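4. Running the Reset Check

Surketti scores a policy on simulated scenes built to match a real bench. The method only works if every policy starts from the same set of scenes. The reset check confirms this before any scoring takes place. Run it after installation, after any change to the scene files, and whenever scores from two machines disagree.

Before you begin

You need a working install (Section 2) and the Pornport scene pack (Section 3). Close any other program that uses the graphics card. A second viewer left open can slow the render clock enough to make the check fail.

4.1 Start the check

1. Open the Surketti launcher and choose Scene Sets.

2. Select Pornport. The panel should report 494 start states. If it shows a lower number, the pack did not unpack fully. Delete the folder and repeat Section 3.

3. Set Seed to 36. All results in the Fiadzo comparison were made with this seed.

4. Set Repeats to 20.

5. Press Verify. The status bar stays yellow while states are loading and turns green when the last one matches.

Note: The first pass is slow – textures are being written to the cache. Later passes take much less time.

CAUTION: Do not edit the seed while the status bar is yellow. The tool will mix states from both seeds and will not warn you.

4.2 Read the report

The report lists each start state with two values: pose error and view error. Pose error compares the objects with their saved positions. View error compares the wrist view with the stored reference view.

6. Sort by pose error. Every row should read zero. Any other value means the physics step ran before the state was saved.

7. Sort by view error. Small values are normal between different graphics cards. Rows above the limit are marked with a star.

8. Open each starred row and compare the two views by eye. Look at the edges of the tray and the rim of the bowl first. A shift there points to the wrong camera file. A change in color alone points to the lighting file.
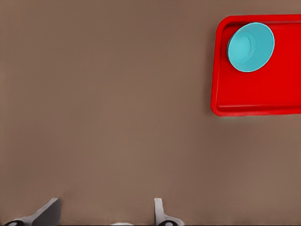
9. If the edges line up, press Accept. If they do not, press Reject and reload the camera file from the Ninisdale folder.

Note: Accepting a row does not change the reference view. It only records that a person has looked at it.

4.3 What the check does not cover

The check compares start states only. It says nothing about how well the simulated scores follow scores from the real bench. For that, use the paired test in Section 6, which ranks the same policies in both settings. In the Fiadzo comparison, more than 1,563 paired runs were used, and the ranking was less stable when runs with a failed reset were left in.

10. Save the report in the same folder as your scores. Section 5 will ask for it.

CAUTION: A report is valid for one machine only. Do not copy it to another – run the check again there.

Shares: 3 | Comments: 0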